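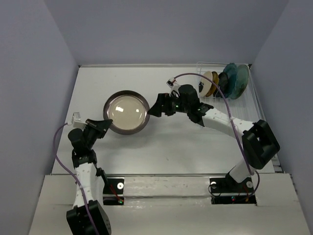
Progress report: Gamine bench, washing-up and putting-away trials

Reporting period: to the end of December
Prepared for: Amadi programme office
Prepared by: Imon bench team

1. Purpose of the work

The Gamine project was funded to answer a narrow question: whether a pair of low-cost arms can do the kitchen work that comes after a meal, in an ordinary household, at a standard the household would accept. The work is divided into handling (picking up, turning, passing and setting down) and cleaning (wiping, scouring and rinsing). This report deals with handling. Cleaning is covered only where it affects the choice of gripper.

The short answer at the end of this period is that plates are close to acceptable, pans are not, and the change from one kind of object to another remains the largest single source of failure.

2. Bench arrangement

The two arms are fixed at the front of the table and work inwards. A pan placed between them can be approached from both sides, and the dish rack stands in the back right corner. The rack holds five plates of different colours. The set was mixed on purpose. Earlier work with a matching white set gave results that did not carry over to the cupboards we surveyed, where few households owned a matching set of anything.

The walls on three sides are plain. We accept that this flatters the vision software. A cluttered background is planned for the next period and is costed within the existing budget.

The rack has stayed in one corner for all trials reported below. Moving it would be a fair test, but we wished to settle the handling figures first.

3. Trials completed

The period produced 536 scored trials. A trial begins with both arms at rest and ends when the object has been set down and released, or when the operator stops the run. Trials stopped for reasons outside the task, such as a software restart, are logged but not scored.

Three tasks were attempted:

Task A: take a plate from the rack and lay it flat on the table.
Task B: return a plate from the table to a free slot in the rack.
Task C: lift the pan with both arms, move it a short distance and set it down level.

Task A is the most reliable. The gripper approaches the rim from above, closes, and lifts clear of the neighbouring plate. Most failures occur at the first contact, when the jaw touches two rims instead of one. The plate at the end of the row is easier than those in the middle, as would be expected.

Task B is slower and less reliable. Putting a plate into a wire rack needs the lower edge to find a gap while the upper edge is still held. A person does this by feel. The arms do it by position, and a small error in the grasp becomes a larger error at the far side of the plate. When the plate does not seat, the present software backs off and tries again up to 3 times before giving up. The third attempt has seldom succeeded where the first two failed, and we propose to drop it.

Task C remains unsatisfactory. The arms can reach the pan from opposite sides and close on the rim, but they do not share the load evenly. One side tends to rise first and the pan tilts. With an empty pan this is untidy. With anything in it, the run would have to be stopped. We do not regard the task as ready for liquids and none have been used.

4. Observations on perception

Reflections from shiny surfaces cause more trouble than colour. Under the bench lighting the inside of the pan shows a bright patch of glare, and the software has at times placed an edge where the glare ends. The error is small in the image but enough to send a jaw to the wrong side of the rim. Changing the exposure helped with the pan and made the dark grey plate harder to separate from its neighbours, so the change was reversed. A diffuser over the lamp is the next thing to try.

Overlapping plates are handled better than we predicted in the proposal. The teal plate and the larger teal-green one behind it are still sometimes merged into a single object. The amber-brown plate is almost never missed.

5. Hardware

Cable routing needs attention. Each arm carries a purple cable from a connector at the wrist back along the white link, and the slack is left in a loop so that the wrist can turn. The loop on the right-hand arm passes over the nearest plate. It is a snagging risk in Tasks A and B, and we intend to clip it closer to the link once the full range of wrist movement has been checked.

The grippers have pointed jaws, which suit thin rims. They are poorly suited to holding a cloth or sponge. Truvia has offered a softer fingertip on loan, and a trial is planned before any decision to buy.

Wear in the servos has been modest. The arms have logged some 1906 minutes of powered time on the bench, including set-up and calibration, with no motor replaced.

6. Can it do the chore yet?

Not in a form that could be left in a kitchen. A trained operator standing by can get a rack of plates emptied, given patience. The same operator could do it by hand in a fraction of the time – and would not need the rack to be in the same place each day.

The programme office asked whether a shop-floor use might come sooner. We think it might. A canteen or a crockery packing line has one type of plate, steady lighting and a fixed rack, and those conditions remove most of the faults described in sections 3 and 4. We have not tested this and make no claim on speed.

7. Plan for the next period

Fit the diffuser and repeat the pan trials.
Re-route the right-hand cable, then the left.
Limit Task B to two attempts.
Add load sharing to Task C and repeat with the pan empty.
Try the Truvia fingertip on plates first, then on a dry sponge.
Introduce background clutter and move the rack.

8. Budget and risks

Spending is within the agreed profile. The main risk is to the Task C milestone, which depends on load-sharing software that has not yet run on these arms. If it is not working by the end of February we will ask to replace the milestone with a wider range of plate trials, at no added cost. A decision from Amadi on that point would be useful before the next review.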